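28th November

Read another breathless piece over breakfast about Cerkinell and their home helper, which will be tidying kitchens by February if you believe them. I don't. They said much the same last year, and the dishes at my place are still done by me.

What annoyed me was the showreel. One mug, one shelf, lights like a dentist's surgery. Show me the thing putting away a shop counter at closing, with crinkly packets and a tray with little compartments, and me reaching in at the wrong moment. Packets are the worst of it. They slump and they shine, and no two sit the same way twice.
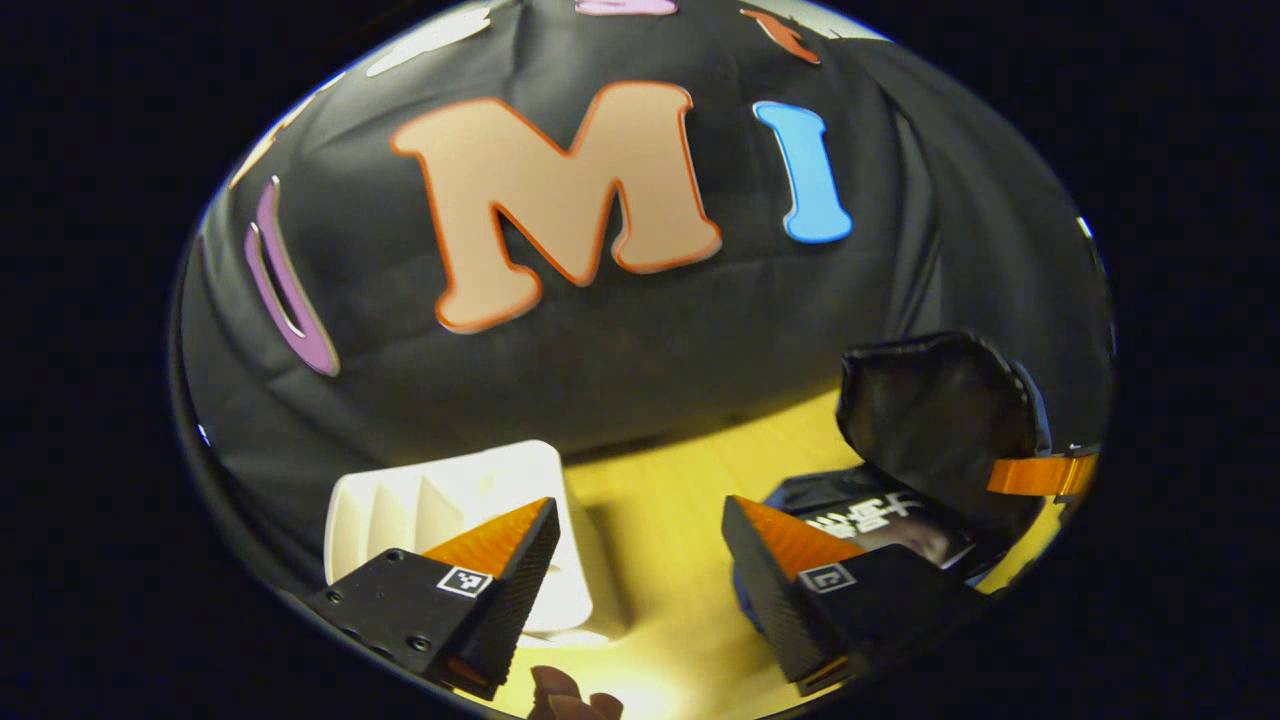
I'll give the Hinberg people a bit more credit. They put out their failures as well: 351 tries at sorting small stuff into a tray, 55 of them written off as no good. Better than I'd guessed, but I'd sack a teenager who dropped that much in a shift. And somebody had to set it all out again before each go. I'd like to know who, and what colour their mood was by the end.

Two fingers can do plenty, I suppose. I tried closing a zip bag tonight using only thumb and pointer on each hand and managed it on the third go, swearing.

Still need to wipe down the yellow table and find the lid for the big jar. Kolach order came to 1009, more than I wanted to pay. Ring them tomorrow.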